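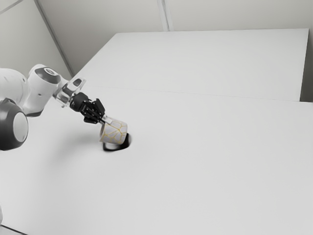

February, bench 2, late afternoon

Teleop in sim again, cup task. Goal for the week is a decent pile of demos before Anikó Antal wants to train on them, and by decent she means 900. I had hoped she meant fewer.

Started with the leader arm mapped one to one. Fine for reaching, miserable for anything involving the wrist. My own wrist gives up well before the simulated one does, so I end every approach with my elbow in the air like a man trying to read his watch behind his back. Dropped the scaling to 0.4 for the last stretch and added the clutch pedal. Better. Pedal squeaks.

Notes on the cup, the pale one with the gold crackle lines:

- Grabbing it by the rim is the way to go. Squeezing the body from both sides works until it doesn't, and then the cup leaves at a speed no crockery should reach. Contact stiffness is still whatever Mnguni left in the config. Must ask.
- Light fingertip, light cup, light table. I can't judge depth at all from the main view. Opened a second view from the right and my success rate went up at once, which is humbling after two days of blaming the pedal.
- Tilting is where the demos get ugly. I overshoot, correct, overshoot the other way. A policy trained on this will learn to dither. Anikó says she can filter for it. I say she can come and sit in the chair.

Episode 1504 is the first one I'd show to anyone. One approach, one grasp, no regrasp. Naturally I forgot to press save before the reset, so it exists as a replay buffer and a fond memory. Recovered the joint states from the log; the gripper channel is missing for the first 4 seconds. Keeping it out of the training set, keeping it in my heart.

Tried the Kunby recorder instead of ours for an hour. Nicer buttons. It timestamps actions on arrival and observations on render, so everything is slightly late relative to everything else. Went back to ours, which is ugly and on time.

To do:
- randomize start pose of the cup, currently it's the same spot every reset and I could do it asleep (have possibly done it asleep)
- table color, anything other than this
- oil for pedal
- ask Listham people whether they log clutch state as an action or throw it away

Stopped when my thumb started cramping. Log copied to the share.

Recent entries
Pedal mapping, second attempt
Why the gripper closes when I sneeze
Pruvano controller: first impressions, returned to box
Guiding the arm by hand: gravity comp notes
Reset script, now with fewer resets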